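Walking to the store

I sold the car in November and have been walking to the store in Gollport ever since. A few people asked how that is going, so I am writing it down.

The store is 800 yards from my front door if I cut through the Tutton lot and farther if the gate is locked. The gate is locked more often than I expected. There is a sign with the hours on it, but the hours are wrong. The other way goes along Ilness Street and up the public stairs, 104 steps with one landing and a handrail on the left side only. Going up with empty bags is easy. Coming down with milk and potatoes takes some care, and when there is ice I go the long way by the church.

I used to shop once a week and fill the trunk. Now I go four times a week and buy what fits in two bags and a backpack. Cat litter was the main problem. I get it delivered now, which costs five dollars, and I have stopped feeling bad about it.

The spending is lower. I don't buy soda anymore because it is heavy, and I don't buy things on sale just to have them in the basement. I do buy more fruit, mostly one or two pieces at a time, and it gets eaten before it goes soft. Bread is the same as before.

The boots I started with leaked at the left heel. I had them fixed at Olatunji on the corner and they have been dry since. I also bought a better hat. Gloves I am still looking for. The ones I have are warm enough, but I can't work my house key with them on. 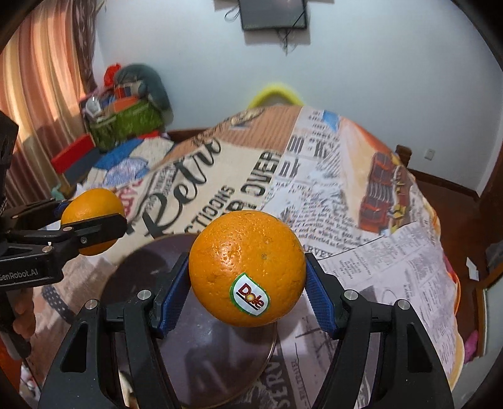 Posted by Lambros Karras | 2022-01-11

The Dole oranges have been good this month. Next time I will write about the bus, which I have taken twice so far and was late both times.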